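Travel diary: October, second night in Cavley

Okay, feet up, shoes off, window open a crack so I can hear the street. I promised Irfan I'd write these every night and I already skipped one, so this is me catching up on 2 days at once.

Getting here

The train was late leaving and then made up all the time somewhere in the hills, so I got in right when I was supposed to, very smug, and then walked the wrong way out of the station for a good long while with my suitcase bumping behind me. Cavley is all slopes! Every street I wanted was up. The guesthouse is up a lane so steep it has a handrail, and my room is number 17, under the roof, with a sloping ceiling I've hit my head on every time I get out of bed.

Tamsin Faulkner runs the place. She gave me tea and a map with all the bits she likes circled in green pen (mostly bakeries, bless her) and told me to skip the waterfront until after dark.

The music walk

So this morning I did the walking tour I'd booked, the one that goes round the old dance halls. Dagim Ayele was our guide and he was terrific. He sang! Just burst into it on a corner outside a shut-up ballroom with pigeons all along the sign, and a woman across the road joined in from her window. There were 4 of us on the tour, plus a couple who tagged along for a bit and then peeled off for coffee.

My favorite stop was the Sundaram, which used to be a movie theater and is now a tiny venue with red seats and a stage you could cross in a few steps. You climb 173 stairs if you want the view from the old bell tower next door. I wanted the view. My knees are still complaining, but you can see clear out over the rooftops to the ferries, and I stayed up there until my ears got cold.

Lunch was fish soup at a counter place near the tram stop, with bread so good I bought a second piece and ate it walking.
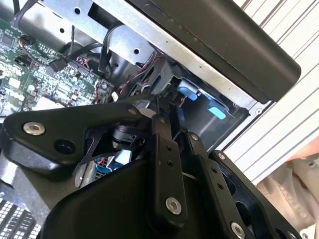
Tonight

I went back down for the late set at the Sundaram. A fiddle player, Vitalii Stasiv, with a piano and a drummer who barely looked up all night. They started with slow stuff and I was getting sleepy, then they did a fast one and people pushed their chairs back and danced in the aisle. I danced too, badly, with a very tall man named Digby Merrick who kept saying sorry every time he stepped on me.

Walked home along the waterfront like Tamsin said. All the lights were on the water and there was a guy selling hot chestnuts, so that was dinner.

Tomorrow I want the early ferry if I can drag myself up for it, and I need to buy Irfan something that isn't a fridge magnet. Also socks. I packed one pair.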